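4. Following Up on Water Point Repairs by Voice Message 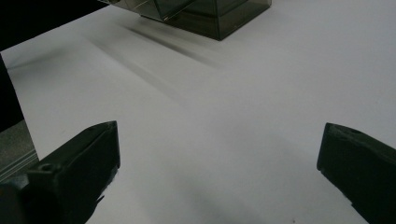
The most exciting part of the Lellasero work, for us, was how quickly the pump mechanics took to sending voice messages. We had planned the reporting system around a short form. Mechanics were to open it on a phone after each visit, pick the water point from a list, tick the parts they had replaced and send it off. The form worked well enough in the office. In the field it came back half filled, or days late, or with the same three boxes ticked every time. Then one of the mechanics in Sumer sent a voice message to the district office explaining, in wonderful detail, why a rising main kept coming apart at the same joint, and we knew we had been asking for the wrong thing.

4.1 Setting

Lellasero and Sumer are neighboring wards with a mix of deep and shallow wells, almost all fitted with hand pumps. Each pump has a water committee that collects a small monthly fee and calls a mechanic when something breaks. The mechanics are paid per job and travel by bicycle or shared truck. Spare parts come from a single shop in Rahimi, the market town, and getting there and back takes most of a day from the farther villages. Phone coverage is good along the road and patchy everywhere else, so any system that needs a live connection at the pump is going to fail.

Before the project, repair records were kept in notebooks. Some of these are beautiful documents, with drawings of worn cup seals and notes on which villages feed you lunch. They were never copied or collected, though, so the district could not say which pumps broke most often, or how long people went without water when they did.

4.2 How the voice reports worked

The mechanic records a message of up to 2 minutes at the pump, and the phone holds it until there is a signal. We gave only four prompts, printed on a card: which pump, what was wrong, what you did, what is still needed. Mechanics could speak in whatever language they liked and in any order. Many ignored the card after the first few weeks and simply told the story of the job, and those messages were often the best ones.

Messages arrived in a shared inbox that we called Drirnia. A clerk at the district office, Jeptoo Were, listened to each one, typed a summary and coded it for fault, part and status. Where something was unclear she called the mechanic back, usually the same evening. These calls were not in our original design at all. They grew into the backbone of the system, and we would now budget for them from the first day -- airtime, hours and all.

The current version of the fault codes is the one dated 8/3/20. Earlier versions had a single code for "rod problem," which hid the difference between a rod that had snapped and one that had come unscrewed. The mechanics were very clear that these are different jobs calling for different tools, and the reports coded under the old scheme were listened to again and recoded.

4.3 What came in

We received 1,000 voice reports over the study period, covering 200 pumps. Worn seals were the most common fault by a wide margin, followed by disconnected rods and damaged handles. None of that will surprise anyone who has worked with hand pumps. What delighted us was the detail around the faults. Mechanics talked about sand in the water after the rains, about a handle welded by a cousin who did a fine job, about a committee that had money for the seal but could not agree on who should carry it to the treasurer's house. A tick box would have caught the seal and missed the rest.

Location was harder. Many pumps share a name with the village, the school or the person whose land they stand on, and a single pump might go by all three. Roughly 8 percent of messages could not be matched to a pump on first listening, and most of those were settled by a call back. Painting a short number on the pump head helped a great deal, though the paint wore off fastest on the busiest pumps, where we needed it most.

4.4 Using the reports

The first real use came from the parts shop. Wycliffe Shirima, who ran parts supply for the project, began reading the weekly summaries before placing his order, and found that he had been stocking far too many foot valves and never enough seals. He changed the order in August. In interviews afterward, mechanics brought this up again and again as the moment they felt somebody was listening. It is a small change on paper and it made an enormous difference to morale.

The district engineer used the reports in a different way, looking for pumps that appeared again and again with different faults. Repeat visits turned out to be a good pointer to trouble with the well itself, such as a crooked casing or a falling water level, which no amount of new seals will cure. Several of these wells have been put forward for inspection.

4.5 Limits

Listening takes time. A long message in a strong wind can take three or four tries, and the whole system leaned on one very skilled person who knew the wards, the languages and most of the mechanics by voice. When she was on leave, the coding slowed and the summaries grew noticeably thinner. A second clerk was trained toward the end, too late for us to compare the two sets of codes properly.

We also heard only about pumps that somebody called a mechanic to fix. A pump that had been given up on made no reports, and in the record it looks exactly like one in perfect health -- a problem we take up again in Section 5, together with the household visits.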